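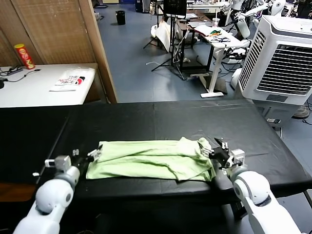

Lelwood Issues Cloth Folding Guide

2025-03-19 – Lelwood has issued a new guide for folding light cloths on padded tables. It replaces the 20-page version in use since June and takes effect at the Rirkover site first.

The guide asks for a rough lengthwise fold, after which the ends are lifted and the wrinkles drawn out toward the edges. A smooth, dark table cover is preferred, as pale fabric shows up clearly against it. Seams between padded panels may stay under the cloth.

Mortimer Alcantara, who edited the text, said the order of steps had changed – ends are now squared before the second fold. Printed copies are listed as item 1241.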